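Clirnedville Cell Upkeep, Handout 6: Finger Joints

The Rowbotham manual says to regrease the finger joints every 3000 cycles. I doubt it. Grease picks up carpet fluff, and a joint that feels smooth by hand can still drag under load. Check first, grease second.

Work from the base joint outwards. The base has a brass-coloured bolt head, the middle joint a round hex-socket screw - don't mix up your drivers. Leave the clear film on the arm until the job is finished, and keep the white power cable outside the yellow tape. Move each joint 10 times and write down any that stick, whatever the Tivgate log claims.

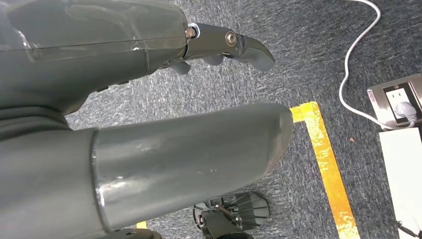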